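Notas de la ponente - Saranya Achari
Charla: Altas, sesiones y recuperación de cuentas en Bromari
Versión para imprimir. Las indicaciones de ritmo van entre corchetes.

Diapositiva 1. Título
Presentarme. Decir que las preguntas van al final, salvo dudas de terminología. El código de los ejemplos está simplificado: faltan la gestión de errores y las trazas.

Diapositiva 2. Alcance
Bromari es una red social para asociaciones locales. La charla cubre tres flujos: registro, inicio de sesión y recuperación de contraseña. Quedan fuera la moderación y el cifrado de mensajes privados.
Avisar de que el inicio de sesión con terceros solo se menciona de pasada.

Diapositiva 3. El formulario antiguo
El registro original pedía 12 campos en una sola página. Entre ellos, fecha de nacimiento, código postal y una pregunta de seguridad. La validación se hacía únicamente en el servidor y devolvía la página entera con el primer error encontrado. Un usuario con tres campos incorrectos necesitaba tres envíos.
Enseñar la captura del error "dato no válido" sin indicación de campo. [Pausa]

Diapositiva 4. El formulario actual
Quedan 2 campos en el primer paso: correo y contraseña. El resto se pide cuando hace falta. El código postal, por ejemplo, aparece al buscar una asociación por primera vez.
La validación en el cliente es una ayuda visual. El servidor repite todas las comprobaciones y devuelve una lista de errores con el identificador de cada campo.
Detalle de accesibilidad: el foco pasa al primer campo con error y el mensaje se asocia con aria-describedby. En la primera versión usábamos role="alert" en todos los mensajes a la vez y los lectores de pantalla los leían encadenados.

Diapositiva 5. Verificación del correo
El enlace de verificación lleva un token opaco de un solo uso. En la base de datos se guarda solo el hash.
Problema conocido: algunos filtros de correo abren los enlaces para analizarlos y consumen el token. La petición GET ahora muestra una página con un botón, y el token se consume con el POST.
Si preguntan por los códigos numéricos: los admitimos en la aplicación móvil, con caducidad de 300 segundos y bloqueo por intentos.

Diapositiva 6. Enumeración de cuentas
Mensaje principal de la charla. Ir despacio.
El formulario de recuperación respondía de forma distinta según existiera o no la cuenta. Lo corregimos en el texto, pero seguía siendo distinguible por el tiempo de respuesta: el envío del correo se hacía dentro de la propia petición. La solución fue mover el envío a una cola. El servicio de colas se llama Matley; no hace falta explicar el nombre.
El registro tiene el mismo problema. Si el correo ya existe, la pantalla es idéntica y el titular recibe un aviso con un enlace para iniciar sesión.
Coste asumido: más consultas a soporte de gente que no recordaba tener cuenta.

Diapositiva 7. Sesiones
Cookie con Secure, HttpOnly y SameSite=Lax. El identificador se regenera al iniciar sesión y al cambiar de privilegios.
La lista de dispositivos conectados se sirve desde Gowda, nuestro almacén de sesiones. Cada entrada muestra navegador, sistema y última actividad. Retiramos la ubicación aproximada: con redes móviles señalaba ciudades equivocadas y generaba alarmas falsas.
Cambiar la contraseña cierra las demás sesiones. La actual se mantiene, con identificador nuevo.

Diapositiva 8. Límites de frecuencia
Dos contadores independientes, uno por cuenta y otro por dirección IP. Con uno solo por cuenta, cualquiera puede dejar fuera a otro usuario. Con uno solo por IP, se castiga a una biblioteca o a un centro cívico entero.
[Si vamos mal de tiempo, saltar a la 10]

Diapositiva 9. Publicar la primera foto
El último paso opcional del alta es subir una imagen al perfil o al tablón. La subida va por partes y se puede reanudar. El servidor recodifica el archivo, elimina los metadatos EXIF y genera las miniaturas. El texto alternativo se pide en la misma pantalla, con un límite de caracteres visible desde el principio.

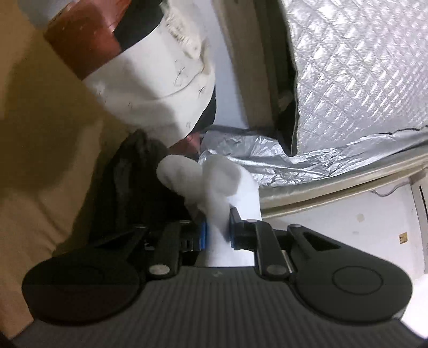
Fig. 4. Pinza manual y paño blanco.

Comentar que la orientación se aplica a los píxeles antes de borrar los metadatos. En el orden inverso, las fotos verticales salían tumbadas.

Diapositiva 10. Pruebas
La batería de extremo a extremo tiene 27 casos y corre en Pinlow en cada fusión. Los casos de correo usan un buzón local. Los de tiempo de respuesta se ejecutan aparte, de noche, porque con la máquina compartida daban resultados inestables.

Diapositiva 11. Pendiente
Llaves de acceso (passkeys): en piloto desde marzo. Falta decidir la recuperación cuando se pierde el único dispositivo.
Borrado de cuenta: el flujo existe, pero está tres niveles por debajo de Ajustes. Hay que subirlo.
Cambio de correo: confirmar en la dirección nueva y avisar a la antigua.

Diapositiva 12. Preguntas
Dejar en pantalla el diagrama de la diapositiva 6. Si preguntan por CAPTCHA: solo se activa al superar el límite por IP, y hay alternativa sonora.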